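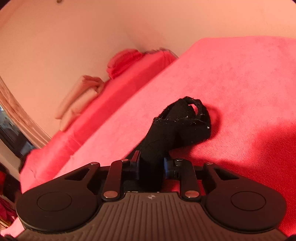
Figure 1. Black sock on a red fleece blanket.

Lint Transfer and Fiber Loss in Home Laundry

Project report, Textiles and the Home
Students: Flor Usuga, Gilberto Inga, Nilton Cuervo
Project adviser: Steinar Bjarnason
Submitted 10 July 2022

1. Background

Fleece is cheap, warm and easy to wash, and most homes we know have at least one piece of it. It also sheds. Short fibers work loose from the brushed surface, stick to other clothes and go down the drain with the wash water. Dark socks and dark T-shirts show it most.

Our project began with a complaint in Gilberto's family about fuzz on school uniforms. We wanted to know how much of the fuzz could be avoided by changing how a load is put together, without buying a new machine or special products. The course asked for a question that could be tested at home with simple equipment, and this one fit.

We set out to answer three questions:

How do people sort their laundry now?
Does washing fleece on its own reduce the lint on other items?
Does water temperature or spin speed make a difference to how much fiber comes off?

2. Survey

We asked 23 households in our neighborhood to fill in a one-page form. It covered how often they wash bedding, whether they sort by color or by fabric, what water temperature they normally use and whether they clean the filter on the machine.

Nearly everyone sorted by color. Very few sorted by fabric. Several people said they had never thought of fleece as different from cotton, and put both in together as long as the colors matched. Filter cleaning was the weak point. Some people did not know their washer had one, and two households could not get theirs open.

One question was badly worded. We asked "How often do you wash your bedding?" without saying if we meant sheets, blankets or both. Some people wrote two answers and some wrote one, so we left that question out of the results.

3. Equipment and method

All test loads were done in the same machine, a front-loading Stevetti that belongs to Flor's aunt. The detergent was Drukar liquid, unscented, measured with the cap. The drain hose emptied into a bucket through a fine mesh bag. After each load the bag was dried overnight, and the lint was scraped off and weighed on a Nitance pocket scale that reads in milligrams.

The main test item was a fleece throw weighing 490 grams dry. With it we washed plain cotton items: pillowcases, a dark T-shirt and dark socks. The cotton items were gone over with tape before and after each load, and the tape strips were stuck on white or black card and compared by eye.

We ran 70 loads in all, spread between December and the end of June. Half were mixed loads and half were fleece only. Within each group we changed the temperature (cold or warm) and the spin speed (low or high). Line drying was used throughout, indoors when it rained.

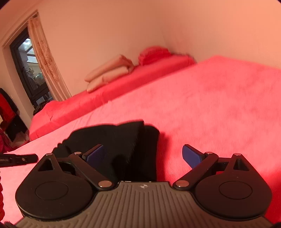 Arnulfo Betancur, the lab assistant at our school, checked our scale against the one in the chemistry room before the first load and again halfway through. The readings agreed well enough for our purpose. He also suggested running the machine empty between tests to flush out fibers left in the drum. We had not done this for the first few loads, so we repeated them and used only the repeats.

4. Results

The largest amount of lint caught from a single load was 516 milligrams. It came from the first wash of the fleece throw, on warm with a high spin. The amount dropped quickly over the next few washes and then leveled off. This matches what our textbook says about new brushed fabrics, where loose fiber left over from manufacturing comes off first.

Warm water gave more lint than cold water at both spin speeds. Spin speed alone had a small effect, and in cold water we could not separate it from the normal variation between loads.

The tape strips showed a clear difference between mixed and separate loads. Cotton washed with the fleece picked up visible fibers every time, mostly on the socks. Ribbed cuffs held more than the smooth part of the foot. Turning the socks inside out kept the outside cleaner, although the fibers were then on the inside, and Nilton found that uncomfortable to wear.

5. Problems

The mesh bag split once and that load was thrown out. The scale is sensitive to drafts, and we had to close the kitchen door while weighing. Comparing tape strips by eye is also a weak method. Two of us sometimes disagreed, and then the third person decided — we would use a scanner and a counting program if we did it again.

We used one machine and one fleece item, so the results may not hold for top loaders or for thicker fleece.

6. Suggestions for households

Wash fleece separately, in cold water. Wash a new piece twice before it goes in with anything else. Clean the filter every month and put the lint in the trash, not in the sink.

7. Sources

Sánchez, Fibers and Fabrics in Daily Use, school edition, chapters on knits and laundering.
Stevetti front loader owner's manual, section on filter care.
Survey forms and load records, kept in the project binder.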